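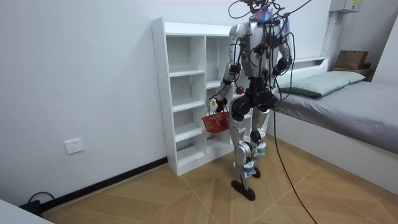

Yareli Zepeda writes that baskets are where tidying goes to die. Her view, set out in a message longer than most of my columns, is that a person with a basket has never put anything away, they have only moved it to a place with a handle. She would like this newsletter to stop recommending them.

Well, Yareli, I've thought it over, and I'm going to recommend one more. Small, red, plastic, lattice sides. You can see what's in it, which is the whole point, and it's too little to hide a winter coat in. The trouble you describe starts when the basket is the size of a bathtub. A big basket is a closet with no door. A small one fills up by the second lap of the bedroom and then you have to deal with it, standing there, in front of the shelves, like an adult.

The shelves are the other half of this month's mail. Last time I wrote in favor of the tall white cubby bookcase, the kind every spare bedroom ends up with sooner or later, and I got a fair amount of grief for it. Leobardo Galindo says a cubby is just a drawer that gave up. Nayeli Barrera has one beside her bed and reports that the bottom compartments are now given over entirely to charging cables, most of them for phones she no longer owns.

I sympathize. But I'd point out that a bookcase is never going to look better than it does empty, against a plain wall, with a bed next to it and all those neat holes up the side promising that the shelves can go wherever you like. (They can. You will move them once, on the first evening, and then never again until you sell the thing.) The mistake is to load it in one go. People carry in 68 paperbacks, a sewing kit and a lamp with no bulb, shove the lot in by height, and by July they're writing to me.

So here's what I did in our own spare room, which has a single bed, one window and a long history of being called "the office."

I left every cubby empty for 3 days. My husband asked whether we were expecting a museum. During that time anything that wanted to live in the room had to sit in the basket, and at the end of each evening I took the basket to the shelves and found each thing a compartment or took it back where it came from. A good half of it went back. The stapler has a drawer in the kitchen. The tennis ball belongs to a dog who lives across the street.

What was left got sorted by how high I was willing to reach or bend for it:

Waist height: whatever you use in bed or just before it. Book, glasses, hand cream. One cubby, and when it's full it's full.

Eye level: things you like looking at. Be strict. I have a bowl up there and a photo of my aunt disapproving of something.

Top: spare pillowcases, the guest towel, nothing heavy.

Floor level: shoes, or nothing. I chose nothing, and the vacuum and I have been on better terms.

The narrower cubbies are harder. They're the wrong shape for books and the right shape for junk mail, and I'd suggest leaving a few of them bare on purpose. It takes nerve. Yatziri Figueroa has kept one empty since she moved in and says visitors keep trying to put their drinks in it.

One practical note, before the letters start. Tall and narrow means tippy, and a bookcase leaned against the wall on good faith is a bookcase waiting for a toddler or a cat. Use the wall strap. It came in the little bag you threw in the basket. If it didn't, the hardware store will sell you one, and you can put it on in less time than it takes to find the drill.

As for the basket, mine now hangs on the back of the door, and I'll admit to Yareli that it has a sock in it. One sock. I'm waiting for the other to turn up before I make any decisions.

Next month: the chair in the bedroom that no one has sat in since it was bought. Leobardo Zepeda has already asked to be left out of it, so naturally I'll be starting with his.

14 comments
Share this 3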